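Progress report to the Endavari Fund
Project: Tableware for the Koltville community dining room
Prepared by: Jacqueline Brunet
Date: 09/06/2018

Dear members of the Fund,

I am pleased to send you the second report on our project. It covers the period from July until now. The first report spoke mostly about the purchase, so in this one I will write more about the choice of the pieces, the storage and the setting of the tables.

1. Purchase and delivery

As you know, the grant permitted us to replace the old mixed dishes in the dining room. We ordered 1050 pieces from Pillay, plates, bowls and cups together. We received 1048 of them in good condition. Two plates arrived with a crack in the rim. Pillay has accepted the complaint and will send new ones with the next delivery to Koltville, without cost for us. The invoice is paid in full and a copy was sent to your office.

2. Choice of colors

In the application we wrote that all pieces would be white. After the discussion with the kitchen team we changed this. Several of our older guests do not see well, and a white cup on a white table is difficult for them to find. We therefore asked for plates in a cream color and cups in blue. The price was the same, and your office agreed to the change by letter before we placed the order.

I must mention that the cream plates are less easy to see on our white tables than I had hoped. The blue cups are much better in this respect. For the plates we are now trying placemats in a dark green, which we already had in the cupboard from the previous years.

3. Setting of the tables

We have worked on one common way to set a place, so that a guest finds the plate and the cup always in the same position. The plate stands in front of the chair and the cup to the right of it, with enough free space between them for a hand to pass. At the first meals the cups were put too near to the plates, and some drinks were spilled. The rule about the space is now written on a card beside the serving window.

The light blue cup is the small size, for water and juice. It is made of plastic and does not weigh much.

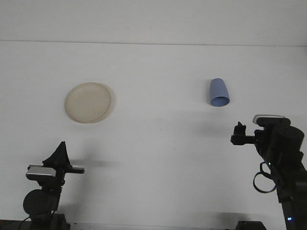
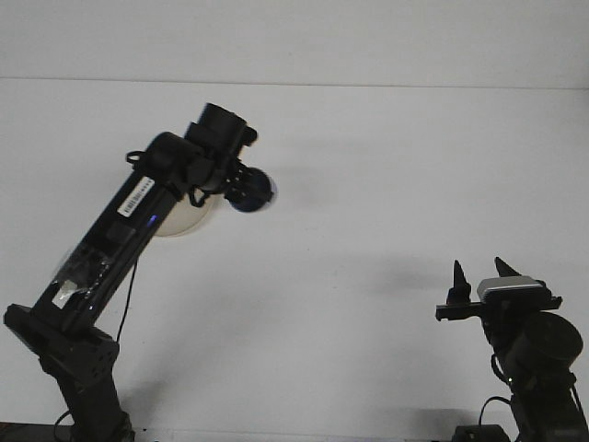 The small cup is also the one about which we received the most remarks. Some guests find it too light in the hand, and it falls over easily when it is empty. We have asked Horley, who supplied the trays, if they can offer a cup with a wider base. We wait for their answer. If the price is suitable, we would like to use the remaining part of the budget for up to 13 of these cups as a trial.

4. Storage

The new shelves are mounted in the room behind the kitchen. Plates are kept on the lower shelves and bowls above them. The cups are stored upside down on trays. The shelf near the door is a little too narrow for the trays and we will exchange it before the winter.

5. Next steps

The replacement plates must be received and added to the inventory. We will also ask the guests for their opinion on the placemats, with a short paper form of 3 questions in large print. I will attach the results to the final report, together with the complete list of expenses.

If you wish to visit the dining room, please write to me and I will arrange a time when a meal is served.

With kind regards,
Jacqueline Brunet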